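Home | Notebook | Entries | Search

January, 3.40 pm

Tomato colour and sweetness, again. Lorcan Hennessy still reckons the yellow-orange cherries taste sweeter than the red ones. I'm not convinced. He knew which was which each time, and the Eltix meter was last zeroed before the break.

Went through his figures. The Sadau bed got 500 mL a plant and the Ó Néill bed got 600, so any difference in flavour could just be water. He says it wouldn't matter that much. Maybe - but then why write it down?

Eimear Gallagher wants 40 fruit per colour, tasted blindfolded, with the labels kept in another room. Fine by me. I'd also throw out the first batch, as half of it sat in the fridge and half didn't.

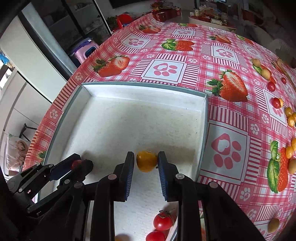

Cherry tomatoes, yellow-orange and red, white tray.

Not using the Eltedeo colour chart until someone checks it in daylight. Ask Lorcan where he got it.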